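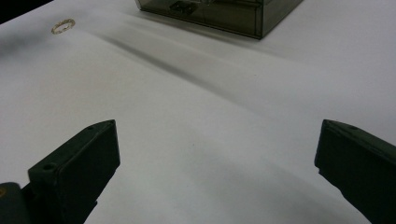

Endang Hidayat wrote in to ask whether the Levance hand-held gripper is good enough to collect small-object data, or whether it is only good for cups and blocks like every other one she has tried. She has a budget for one unit and wants numbers.

The short answer is yes for small objects, with limits. I used the Levance for most of February on a single job: pick a small gold-colored ring off a white table and drop it into a container. The demonstrations feed an imitation policy that runs on a fixed arm with the same finger shape. Everything below comes from that job, so readers moving towels or bottles should weigh it accordingly.

Fingers

The stock fingers are blocky and dark, with beveled tips and a flat inner face. The tips are the best part of the product. A ring lying flat gives you very little to grab, and the bevel lets you come in low at an angle and close on the band from both sides. The flat faces hold it without rolling once it is up. Thicker fingers I have used from Filtitz could not do this on a hard surface at all.

Each finger is held by screws, and they work loose. I lost part of a session to this before I noticed that the closed position had drifted by 2 mm. Check them before every session. Thread locker helped.

Trigger

Travel is long and the spring is stiff for the first third. On large objects this does not matter. On a ring it makes people snap the jaws shut, and the recorded closing speed is then faster than the arm can follow. I replaced the spring with a softer one from Nuline and the closing curves smoothed out. A product at this price should ship with both.

Camera view

The camera looks down past the fingers, and both tips stay in view when the jaws are open. Coverage toward the far side of the table is good, so the target and the drop location can often be seen together before the reach begins. That is useful to a policy that gets no other camera.

Exposure is less good. Auto mode hunts on a white table, and the shadow of the hand changes the brightness of the whole image as you move in. Lock exposure and white balance. The menu for this is two levels down and resets after a firmware update.

Tracking

Pose tracking is visual, and plain white surfaces are hard on it. In my first batch, 38 of 53 episodes passed the tracking check. The failures were mostly slow approaches close to the table, where the camera had almost no texture to work with. I added printed markers around the work area for the second batch and kept 33 of 38. Anyone planning to work on a blank surface should budget for this from the start.

Software

Export is plain and works. Gripper width, pose and video come out on one clock, and I measured no offset that mattered. The labeling tool is weak: no way to mark a failed grasp inside a good episode, only keep or discard. I ended up using Lumbantobing for review and ignoring the bundled viewer. Failed first grasps followed by a second try are worth keeping, and the Levance software pushes you to throw them out.

Comfort

Weight is fine for an hour. After that the wrist starts to drop and the approach angle drops with it – visible in the pose plots. I now stop at roughly 45 minutes and change operators.

Verdict

Buy it for small rigid parts if you are willing to change the spring and watch the screws. For cups and blocks a cheaper unit will do the same work. I have not tested it on soft objects.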